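From: Siwan Powell
To: Fondeck list
Date: November 24, 2020
Subject: Re: [fondeck] Is the Purnham open day worth the drive?

Joyce Rweyemamu wrote:
> Has anyone been over to see the kitchen setup at Purnham yet?
> It's 45 miles each way for me and I don't want to spend the
> day looking at slides. Do they run the arms while you're there?

Joyce, go! I went with Man-sik and we stayed until they were putting the chairs away. There were 4 slides in total, and then Rodrigo Campos walked us over to the counter and that was the rest of the afternoon.

What I loved is that they work at an ordinary kitchen counter with ordinary stuff on it (jars, water bottles, a French press, a bag or two). I've been to so many demos with three foam blocks on a black mat, and this was so much more fun to watch. Clear lids and glass are exactly what gives my own setup fits, so I asked a lot of questions about those and got straight answers, including the bad numbers. Rodrigo says they have logged 173 runs since June and keep the failed ones too.
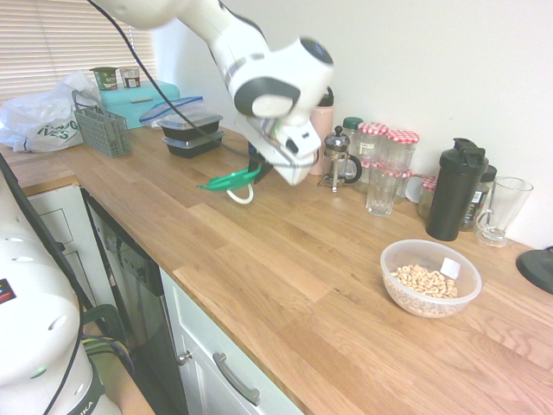
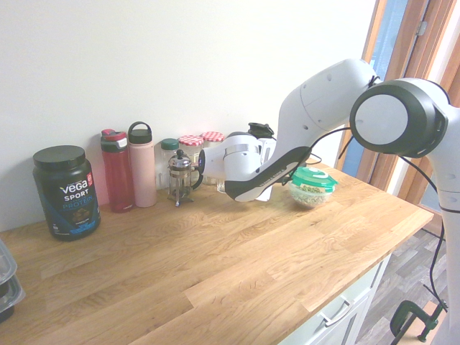
At the counter, Purnham open day. The green fingers are in the first picture.

Man-sik spent most of his time on the cables, as you'd expect, and came home with a page of sketches for our wrist mount. Abrehet Adugna does the planning side and is very patient with people who ask the same thing twice (me). She's happy to share her notes on approach angles near a wall if you write to her.

Two practical things: park behind the Lestitz building, and bring a sweater. They're planning another day but have no date yet. If you do go, ask about the gripper changes, I ran out of time for that and would love to hear!

Siwan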